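Week 4: Insulation, or Why Your Coffee Gets Cold While You Talk

Last week we finished with conduction, and most of you handed in the worksheet. We now turn to materials that are bad at passing heat along, which is a compliment in this course and in few other places.

Heat moves through a solid when its busier particles jostle their neighbors. Metals do this very well, as anyone who has picked up a pan by the wrong end can report. Air does it poorly, but air left to itself wanders off and carries the heat with it (convection, chapter 2, the chapter with the coffee stain if you have my old copy). The trick behind nearly all household insulation is to shut the air up in spaces so small it can't circulate. Wool does this. So does foam, and so does cork, whose cells are mostly gas with thin walls between them.

Pressed cork is ground up and squeezed back together, so it has a little less trapped gas than you might hope. It still does fine under a hot dish. The textbook gives a whole page to this and then sets a problem involving an igloo.

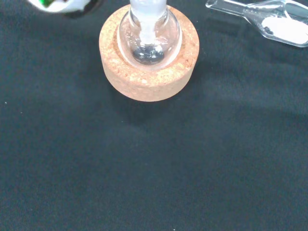

Rianne Vandenberghe objected in February that a cork tile feels warm underfoot and a ceramic one feels cold, so surely the cork must be at a higher temperature. It is a good objection and it has been made every year I have taught this. Both tiles have been in the same room all night and have settled at the same temperature. Your foot is warmer than either. The ceramic takes heat from your skin quickly, the cork takes it slowly, and your nerves report the rate and call it a temperature. Do not trust your feet on the midterm.

For Thursday: problems 11 and 18. In problem 18 the wall is made of two layers, and you add their thermal resistances. You do not add their conductivities. Last term some 32 papers did, and I read every one of them.

Bring a mug with a lid. We will time the cooling with the lid on and then off, starting from the same temperature and with the same amount of water. Write your readings down as you take them. Readings remembered on the bus have a way of falling on a perfect curve.

Related handouts
Week 2: Convection and the Drafty Window
Week 3: Conduction, with Spoons
Week 5: Radiation, Shiny and Otherwise
How to Draw a Graph I Can Read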